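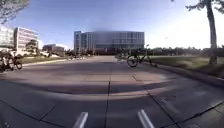
Home Talks Notes Archive Contact

Speaker notes: Why Your Meeting Has No Minutes (and What to Do With Them)

Slot is 40 minutes with questions. Aim to stop talking at 30 and look surprised there's time left.

SLIDE 1. Title
Wait for the door to close. It will open again. Wait anyway.
Thank the organizers. Mention coffee is outside and will still be outside afterward.

SLIDE 2. Who I am
Keep it short. Eleven years taking minutes at Vasis, then Melard after the merger, then Melard again after the un-merger. I've written down a lot of things people later said they never said.
Ask for hands: who takes minutes at work? Who volunteered? (Expect most hands to go down.)

SLIDE 3. The 967 pages
Story of the Huderell contract. When the dispute started, both sides were asked for their meeting records. Ours came to 967 pages. Theirs was a calendar invite and a photo of a whiteboard that said "YES?" with a circle around it.
Pause on the whiteboard.
You'd think we won easily. We didn't, as 967 pages turned out to contain one sentence on the delivery date, and it read "Discussion was had regarding timing."
I wrote that sentence. Own it. It gets a laugh and it's also the whole talk, so don't rush past it.

SLIDE 4. What minutes are for
Decisions. Who's doing the thing. By when.
Everything else is a diary.
If someone asks about capturing "the flavor of the discussion," ask them when they last reread a flavor.

SLIDE 5. Before and after
Left side is the old Melard template. Four pages before you get to an agenda item. Read the heading "Apologies for Lateness, Received and Not Received" out loud, slowly.
Right side is the new one. It fits on a page. People complained it looked unfinished. Somebody wanted the logo bigger.

(Check the projector here. The table is light gray and the last room washed it out completely. If it's gone, read the left column aloud and skip the right.)

SLIDE 6. Verbs
List of verbs I no longer allow: noted, touched on, explored, circled back, aligned.
"Aligned" gets its own minute. I once asked six people what they'd aligned on at the same meeting and got five answers and a day off sick.
Verbs I like: agreed, refused, will send, will pay.
"Refused" makes people nervous. Tell them it's fine. You can soften it to "did not agree" if the person signs your timesheet.

SLIDE 7. The read-back
Main practical tip, so slow down.
Take the last 10 minutes of the meeting. Read every decision aloud, with the name next to it. Then be quiet.
The quiet is awful. Leave it alone. Someone will say "well, I wouldn't say I agreed to that," and you've just saved yourselves until about next May.
At Hellström they tried this for a quarter and the meetings got longer by a bit and the emails after the meetings got a lot shorter. I don't have a chart. I had a chart, and it was on the laptop that stayed at Vasis.

SLIDE 8. Length
A word limit. Mine is up to 4,000 for an all-day session, and I've never needed it. A regular weekly meeting should fit on one side of paper, in a type size an adult can read.
If it won't fit, you had two meetings. Write them up separately and see who notices.

SLIDE 9. Recording software
They will ask. Answer: sure, use it. A transcript is a fine thing to have and a terrible thing to send people. Nobody at Huderell was going to read ours either.
Don't get into the one that spelled our finance lead's name as a type of pasta. (Unless running short.)

SLIDE 10. Try this on your next one
Template link is on the slide. Leave it up through questions.
Ask them to do one read-back and write to me about how it went, good or bad. Mostly I get bad. I enjoy those.

QUESTIONS, likely ones
"What if my boss rewrites the minutes?" Keep your version, date it, be pleasant.
"Can the chair take the minutes?" Yes, and a goalkeeper can referee.
"Do we need to list who attended?" Yes. Also who left early. Put the time next to it, they hate that.
"Is it approved or adopted?" Whatever your rules say. If your rules don't say, congratulations, there's your next agenda item.

Bring: clicker, spare clicker, the printed 967 (top box only, my back).

Contact | Copyright the author, share freely with credit | Back to top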